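Drutanik gripper for drawers, worth it over the stock one?

Chaiwat Noiphan
We run a two-finger gripper on a white arm and Vilteck wants to sell us the Drutanik fingers for drawer work. Their sheet says 1,028 pulls without a slip. On what drawer? I'm not paying for a number. Has anyone tried both?

Pichit Chuensuk
Tried both, 31 pulls each. The Drutanik pair missed 9 and the stock pair missed 11. I wouldn't call that a difference.
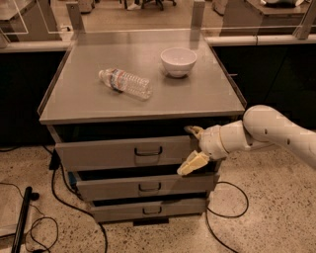 Page last changed: 7th November

Our test cabinet has three drawers with black pull handles. Going in at the right end of the top drawer, by the gap, asks more of your wrist angle than of the fingers. Ask Vilteck whether their pulls were on the handle or the panel edge. They dodged it when I asked in June.

Jintana Nuchit
Ours work fine, just buy them

Thitima Intarasuk
Fine compared to what? Borrow a set first and use your own drawers. Check the controller's force limit too, ours was set so low that any finger would have slipped.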